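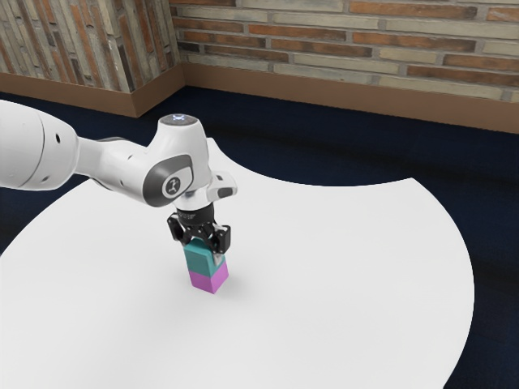
Figure 1. Simulated arm and gripper at the two-block stack, teal over magenta-purple.

Session 7: The Stack That Exploded
Intro to Robot Manipulation, Alvarado Lab Section
Handout revised 2026-05-26

Welcome to my favorite session of the course! Up to now we've mostly looked at runs that work. Today we take one fault and follow it all the way down, and it's a great one, because the arm did what the code told it to do at every single step and the blocks still ended up on the floor.

Keep Figure 1 next to you while you read. Look at how little room there is between the gripper linkages and the top of the teal block, and find the light gray fingertip pad on its right side. Both of those come back later.

1. The task

The job in the Rulik stacking exercise is short. The arm picks up the teal block, sets it on the magenta-purple one, opens the fingers, and backs straight up. A run passes if the two blocks are still stacked when the arm gets back to its home pose. We use the Zesico simulator with the stock table and room, and the controller is the one you wrote in Session 5 (or the reference version, if yours is still fighting you).

2. What went wrong

We left the reference controller running overnight. In run 2,460 the log looked perfectly normal through the placement. Then the release command went out, the retreat began, and within a few time steps the teal block was traveling sideways at a speed no real block would ever reach. The lower block went with it. The arm finished its retreat, reported "release complete," and started the next run as if all was well.

So we really have two faults, and please keep them apart in your write-up:

Fault A: the blocks were thrown.
Fault B: the controller reported success anyway.

Most people race to Fault A, which is the fun one. Fault B is the one that would hurt somebody on real hardware.

3. Following Fault A

A physics engine doesn't know that blocks are solid. It checks whether shapes overlap, and when they do, it pushes them apart. The deeper the overlap, the harder the push. A tiny overlap is normal, and it's how most simulated grasps hold on at all.

Our controller closed the fingers to a position. It had no limit on force. The target width was set 2 mm narrower than the block, so both pads kept trying to get inside it. While the teal block hung in the air this didn't matter much, because the push from one side canceled the push from the other.

On the table it's a different story. Once the teal block rests on the lower one, there is a third contact pressing on it from underneath. Now suppose one pad lets go slightly before the other. The remaining pad is still overlapping the block, nothing balances it, and the engine resolves the whole overlap at once. Off it goes!

Why did one pad let go first? Plot the two finger joints on the same axes and you'll see it right away. The retreat started before the fingers had finished opening. The controller waited a fixed 20 time steps after sending the release command, and in this run the fingers needed longer. The arm began to lift with one pad still touching.

Replay the run with contact forces drawn on (key F in the Zesico viewer) and step through it slowly. It's worth the ten minutes.

4. Following Fault B

Open the release routine and read the line that sets the status. It is set when the command is sent. No one ever asks the fingers where they are, and no one asks where the block is. "Release complete" in this code means "I said release."

On a real arm the same line would let the machine pull away with a part still pinched in the gripper, possibly toward a person reaching in to help. A status message should come from a measurement. Write that on the inside cover of your notebook.

5. Repairs to try

Make these changes one at a time and rerun after each. If you change everything together you'll have a working controller and no idea why.

a. Add a force limit to the close command. Start low and raise it until the block stops slipping.
b. Replace the fixed wait with a check on both finger positions, plus a timeout that stops the arm.
c. Require zero contact between pads and block before any upward motion.
d. Read the block poses after the retreat and fail the run if either has moved more than your tolerance.

A warning about (c): the contact reading flickers. One clear reading isn't enough, so ask for several in a row.

6. For next time

Run your repaired controller 1,000 times with the Floveck script, which shifts the starting pose and varies finger speed. Hand in the pass rate, the log of your worst run, and one page explaining it. If every run passes, slow one finger down until something breaks and write about that.

Don't delete your failed logs. We'll trade them in Session 8, and you'll be diagnosing someone else's.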